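Re: [storage-sorting] Gray bins, what to do with the worn ones
From: Qiuyue Tang
Date: February 2019

Hello all,

Thank you for the answers to my first question. I reply under the part of Cabrera's message that I still think about.

> We threw out every bin with a scratched floor and bought new ones
> from Drurnier. It was 600 for the lot. In my opinion a worn floor
> makes small items hard to see, and people leave them behind.
> How do you put the items in, spread out or all in one corner?
>
> Cabrera

I am not sure I would throw them out. Our gray bins came from the old Plekarberg store in August, and the floors were already scuffed then. I washed two of them with warm water and dish soap. The dirt came off, but the pale scratches stayed, and I think they will always stay. The walls are still straight, so for me the bin is good.

About your question, we keep the items together at one end and leave the rest of the floor open. Before, we spread them, and then things slid when the bin was carried. The bin in my picture has its items at the lower left, and you can also see the darker worn patches on the open part.

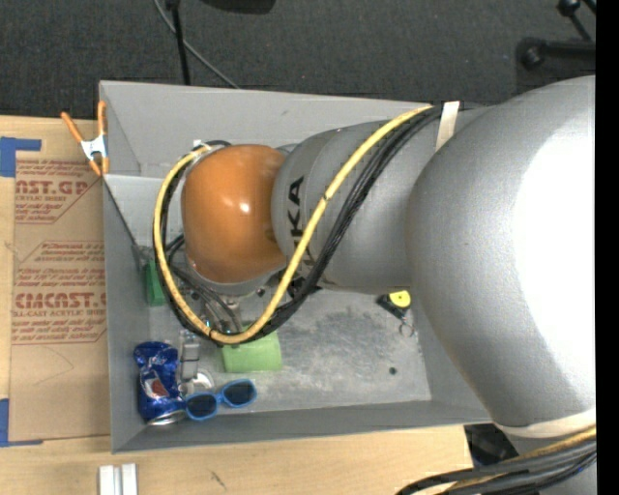

Bins and containers

The tall walls are useful for us, but they have one bad side. A short person must bend far over the edge to reach the floor - I know this well. For small things I now prefer the low trays from Trorker, and I keep the tall bins for items which are bigger than my hand.

I also tried to line the floor with a sheet of thick paper. It looked clean for a few days, then the corners came up and the small items went under it. I do not recommend this. Maybe a rubber mat is better, but I could not find one in the correct size. If somebody has cut a mat for such a bin, please write which knife you used and whether the mat stays flat.

Cabrera, if the old bins are not yet gone, I would gladly take two of them. I can pay the shipping.

With kind regards,
Qiuyue Tang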